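Home Tickets Knowledge base My account Log out

We use cookies to remember your login and table preferences. Accept / Manage

Ticket 4000: Table rocks, fruit rolls
Status: Open
Product: Stollberg table, white, rectangular
Opened by: Charmaine Masilela
Assigned to: Karlijn Hermans, Rovance customer support

Charmaine Masilela, 9:10 am
We bought two of your white tables in August for the Flirkstead room. One of them is a model citizen. The other has opinions. Put a flat plate on it and the plate is fine. Put a piece of fruit next to the plate and the fruit goes for a walk, always toward the far side. I have picked one apple off the carpet often enough that it now has a soft spot and I have a sore knee.

I've read the leaflet. It says to "ensure the floor is level," so I'll get right on that and relay the building.

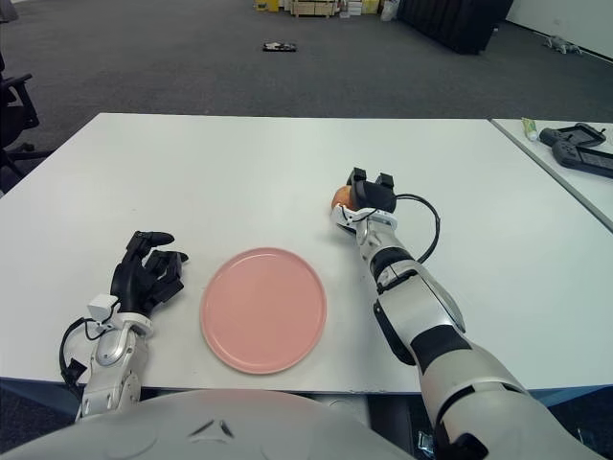 Before you ask, all four feet are screwed in as far as they go. I did that on the first morning, and again after lunch when I'd stopped trusting myself.

Karlijn Hermans, 9:52 am
Thank you, and sorry about the knee. Screwed all the way in is where they ship. They're meant to come out a little on carpet, and the leaflet does hide this on the back page under "Care and cleaning." Could you wind the two far feet out by two full turns each, push down on each corner, and tell me which one gives? Please leave the plate where it normally lives.

Charmaine Masilela, 10:36 am
Far left gives. Two turns made it better, three made it rock the other way, and I've settled on two and a half like somebody tuning a piano. The plate hasn't budged through any of this. 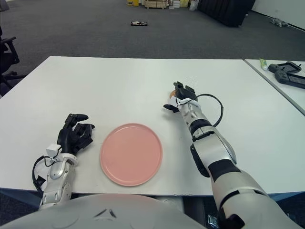 Attachment 1: pink plate on the table, small round object held, upper right of the plate.

Also, the Chatzigeorgiou felt pads you sold us as an accessory (part 332) don't stick to the feet. They stick very well to the carpet. I found one on my shoe.

Karlijn Hermans, 11:15 am
Part 332 is for hard floors, so please take off any that are left. I'll credit them. With the pads gone you may need to redo the far left foot, half a turn at a time. Then set the apple down on its base, let go, and give it a few minutes.

Charmaine Masilela, 1:40 pm
Pads off, foot redone. I timed the apple with the clock on the wall and got bored before it did anything. 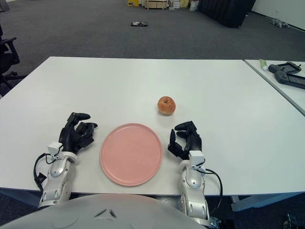 Attachment 2: apple on the tabletop, stem side up, just past the plate.

I'd still like a replacement foot for the far left, as the thread feels gritty. Please keep this open until it arrives.

Karlijn Hermans, 2:05 pm
Foot ordered, part 36. Pads credited. Ticket stays open.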